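Looking After a White Work Surface

Updated Mon 23 October

White laminate, painted board and solid-surface tops all show marks sooner than darker ones, and most of the damage seen on them comes from cleaning and not from use. The notes below cover routine care, stains, scratches and edges. They apply to kitchen counters, craft tables and light-duty workshop benches.

Identify the surface first

Check the underside or a cut edge. Laminate shows a thin top layer over a core. Solid surface is the same color all the way through. Painted board shows a skin of paint with wood or fiberboard under it, and a fingernail pressed into a hidden spot may leave a dent. If the material is still in doubt, treat it as painted board.

Daily cleaning

Use a damp microfiber cloth and a few drops of dish soap in warm water. Wring the cloth until it stops dripping. Wipe in one direction, rinse the cloth, wipe again, and dry with a second cloth. Soap film left to dry turns gray within a week or two and holds dirt.

Do not use scouring powder, green-backed sponges or steel wool on any glossy finish. Melamine foam erasers are a fine abrasive. They lift scuffs well but leave a dull patch if used on the same spot more than a few times.

Stains

Coffee and tea: baking soda mixed with water to a thin paste. Leave for 7 minutes, then wipe off without scrubbing. Repeat once if needed.

Ballpoint and marker: rubbing alcohol on a cotton pad. Dab from the outside of the mark inward. Test painted surfaces first, as alcohol softens some paints.

Turmeric, curry and tomato: wash with soap, then leave the spot in daylight. The yellow fades over several days. Bleach is rarely needed. If it is used, keep it off metal trim, ventilate the room, and never combine it with ammonia or vinegar.

Rust rings: lemon juice on laminate only, five minutes at most, then rinse.

Tape and label residue: warm the adhesive with a hair dryer on low, roll it off with a thumb, and finish with a little cooking oil followed by soap.

Scratches

Fine scratches in solid surface can be sanded out. Start with 1000 grit wet-and-dry paper, finish with 2000, and keep the paper wet throughout. Use a flat block and work over an area wider than the scratch, or a hollow will show under side light. Laminate and painted board cannot be sanded this way – the color layer is too thin.
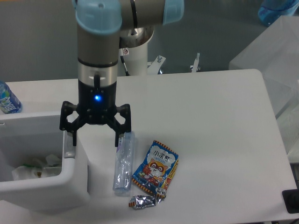 For a chip in laminate, use a matching seam filler. Clean the chip with alcohol, press the filler in with a plastic scraper and level it at once. Most fillers start to set within minutes, so mix only what fits on the tip of the scraper. Leave it overnight before wiping the area.

Edges and joints

Water gets in at the edges. Run a finger along the front edge and around any cutout every May, before humid weather starts. Lifted edge banding can be pressed back with a household iron on a low setting over a sheet of baking paper, provided the banding has heat-set glue. Otherwise use contact cement and clamp it with a strip of scrap wood.

Renew the silicone bead against the wall when it turns black or pulls away. Cut out all of the old bead first – new silicone does not bond to old.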